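Sealed Files Are Still Files

By Akua Kpodo
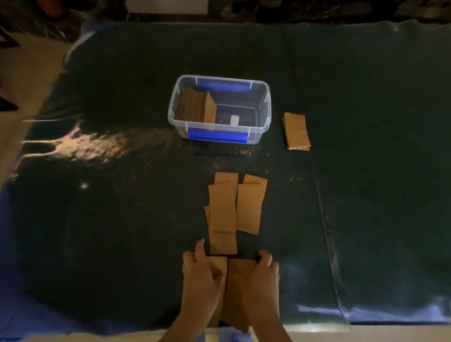 A storage box with blue handles, half filled with upright cardboard.

The diocese of Brandidstead holds 602 personnel files on clergy who served between the founding of the Trevalel seminary and its closure. A retired judge was allowed to read 175 of them. The selection was made by the chancery, which is the office under review.

I have no quarrel with the judge. Her report is careful and states its limits on page 5. My quarrel is with the method. A reader who is handed a sample by the party being examined can describe the sample. She can say very little about the files left on the shelf.

The diocese argues that the other files contain no complaint of abuse. That may be correct. It depends on how complaints were recorded, and the older letters avoid the word. A priest was "tired" or "in need of a rest." One man was moved from Latau to Espinoza under a note that reads, in full, "change of air advised." His file was released only after Orlando Ñahui, who had been an altar server in Latau, asked for it by name. It took 21 months.

A survivor should not have to know the name of the file in order to open it. Many were children and knew the man by a first name or a nickname. Some have died.

The remedy is administrative. Publish an index of all the files, with dates of service and every transfer. Give an outside archivist custody of the originals. Let the archivist, under a court order if needed, decide what is withheld, and record the ground for each decision.

The bishop has said that he will consider an index in November. The files have been in his custody throughout, and a list of names and postings does not need a season of prayer. It needs a clerk and a key to the room.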